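Zwischenbericht an die Förderstelle
Vorhaben: Hausarbeit mit Greifern, Teilprojekt Wohnraum
Berichtsmonat: Februar
Antragstellerin: Drellow, Arbeitsgruppe Haushalt

1. Stand der Arbeiten

Im Berichtszeitraum wurde das Arbeitspaket Wohnraum fortgeführt. Die Leitfrage ist dieselbe wie im Antrag: Welche Handgriffe im Haushalt kann eine Maschine heute ohne Hilfe ausführen, und wo muss weiterhin ein Mensch eingreifen? Das Arbeitspaket Küche ruht bis zur Lieferung der neuen Armhalterungen durch Grasard. Die Aufgaben am Esstisch wurden in den nächsten Abschnitt verschoben.

Für den Wohnraum liegen jetzt 437 verwertbare Vorführungen vor. Geplant waren für diesen Zeitpunkt 200. Der Vorsprung erklärt sich zum Teil durch die kürzere Einarbeitung. Wer die Handgreifer einmal einen Nachmittag benutzt hat, kommt mit den meisten Aufgaben zurecht. Verworfen wurden vor allem Durchgänge, in denen ein Greifer länger verdeckt war oder die Zeitstempel der beiden Seiten auseinanderliefen.

2. Ergebnisse nach Aufgaben

Kissen aufnehmen und wieder an die Lehne stellen: Die Aufgabe gelingt dem zweiarmigen Versuchsaufbau in der Mehrzahl der Fälle, solange das Kissen frei liegt. Liegt etwas davor, bricht der Ablauf oft ab. Das System erkennt den Gegenstand zwar, räumt ihn aber nicht von sich aus beiseite.

Decke glatt ziehen: Bei einfarbigen Decken brauchbar, bei gemusterten schwankend. Die Kante wird gefunden, beim Ziehen rutscht der Stoff jedoch häufig aus einem der beiden Greifer. Ein Mensch merkt das am nachlassenden Zug und fasst nach. Unser Aufbau merkt es erst, wenn die Decke schon liegt. Wir rechnen hier im laufenden Förderabschnitt nicht mit einer Lösung, die ohne Aufsicht auskommt.

Decke falten: Nicht gelungen. Der erste Umschlag klappt, beim zweiten liegen die Ecken zu weit auseinander. Vorführungen sind ausreichend vorhanden, das Problem liegt nach unserer Einschätzung in der Regelung.

Tasche oder Rucksack umsetzen: Leere Taschen lassen sich am Griff heben und abstellen. Bei gefüllten reicht die Haltekraft nicht immer, und lose Träger bleiben an der Polsterkante hängen. Für gefüllte Taschen setzen wir vorerst beide Arme ein, was den Vorgang deutlich verlangsamt.

Dünne Folien und Beutel aufheben: Vom Boden schlecht, vom Tisch etwas besser. Die Fingerpolster wurden gewechselt, der Vergleich mit den alten ist noch nicht ausgewertet.

Zusammengefasst für die Förderstelle: Von den vier Aufgabengruppen im Polstermöbelbereich (Kissen, Decken, Taschen, Folien) halten wir derzeit nur die Kissen für so weit, dass ein Probebetrieb in einer bewohnten Wohnung vertretbar wäre. Auch dort müsste jemand anwesend sein.

3. Abweichungen vom Plan

Die Auswertesoftware von Fivalley wurde später übergeben als vereinbart. Das hat die Durchsicht der Aufnahmen verzögert, die Erhebung selbst war davon nicht betroffen. Der Rückstand ist bis auf die Durchgänge der letzten Woche abgearbeitet.

Die Kosten liegen im Rahmen. Eine Umschichtung von Reisemitteln zu Verbrauchsmaterial wird gesondert beantragt. Sie betrifft Fingerpolster und Kabel, die schneller verschleißen als kalkuliert.

4. Nächste Schritte

Als Nächstes werden die Deckenaufgaben mit der überarbeiteten Regelung wiederholt, zuerst mit einer einfarbigen, danach mit einer gemusterten Decke. Parallel beginnt die Erhebung im Flur (Schuhe, Jacken, Schirme). Der Partner Hyun stellt dafür den zweiten Versuchsaufbau bereit. Montag ist weiterhin Wartungstag, an diesem Tag finden keine Durchgänge statt.

Offen ist, ob die Aufgabe Decke falten im Arbeitspaket bleibt oder in den Folgeantrag verschoben wird. Wir bitten dazu um eine Rückmeldung, damit die Personalplanung angepasst werden kann.

5. Bilder zum Arbeitspaket Wohnraum
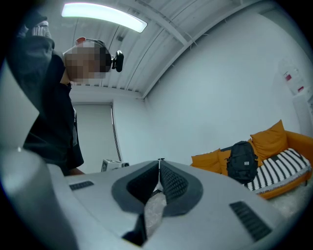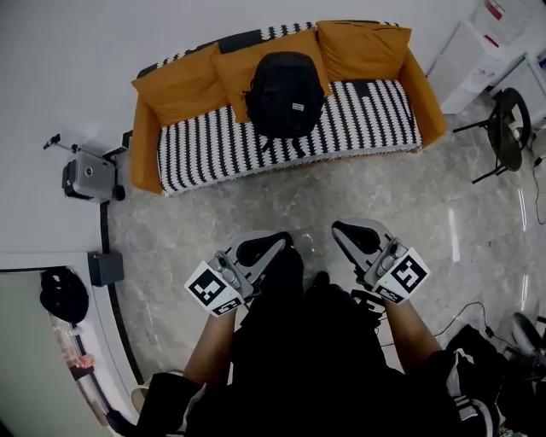 Arbeitspaket Wohnraum, Arbeitsplatz Sofa mit Kissen, Decke und Rucksack.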